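October 28, 2022

Went to the Wandeo open day in Minarbridge, where the podcast studios let listeners in once a year. Entry was free and 179 people had signed up.

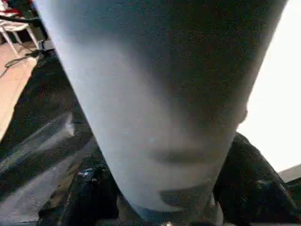
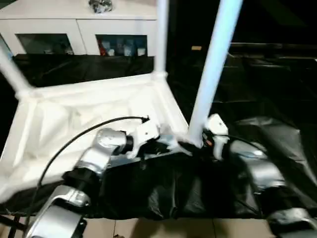
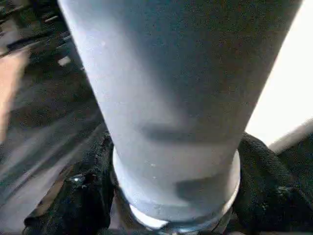
*Pale cylinder, close up (first and third); white poles and fabric (second).*

We sat in on a 30-minute taping of Clustau, the weekly music show. They played two tracks from the new Kaewmanee album — both slower than the singles — and argued over the guest verses. The edit desk came next, then a short talk on clearing samples, with 14 of us in the group.

Tea was in the corridor. The full episode goes up in December, and the last bus back leaves from stop 24.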